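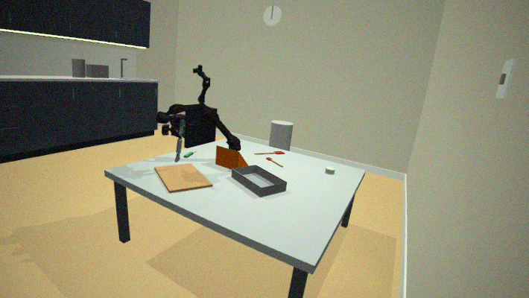 The simulated kitchen, with the clock that never helped anyone.

Okay, so you have to understand that by September I had spent more hours in that kitchen than in my own, and mine has a working stove. I knew the navy cabinets. I knew the green thing and the two red-headed utensils and the cutting board, which I had moved three inches once and then felt guilty about, like I'd been rude to somebody's grandmother.

Naima Younis ran our group at Clestalix, and her idea was simple enough to fit on a napkin (it was on a napkin, I still have it). Shuffle everything the robot doesn't need, leave the job the same, and see if it still does the job. Pick up the block, put it in the tray. We ran 718 tries with the room left alone and it was beautiful, I mean we were practically ordering cake. Then we started shuffling. Move the bin? Fine. New wall color? Fine. Take away the little off-white cylinder by the corner and the whole thing fell apart. The arm went wandering out over the bare side of the table like it had dropped an earring.

"It's steering by the cylinder," Naima said.

"It's a cylinder," I said. "It doesn't do anything."

"Well, it does now."

I called my aunt Styliani that night, Styliani Lazaridis, who has driven the same mail route since 1984, and I told her all of it, way too fast, eating cereal over the sink. She didn't laugh. She said when they cut down the walnut tree on Carska Road she'd sailed right past her turn for a week, and she could have sworn she'd never once looked at that tree.

I wrote down "walnut" and went to bed.

So the next morning we trained it over with the cylinder in a new place every time, and sometimes no cylinder at all. It took 46 hours. I brought a blanket. When the new runs came up, Naima pulled her chair over next to mine and we watched the gripper come down over the block, and the corner of the table was bare, and neither of us said a word.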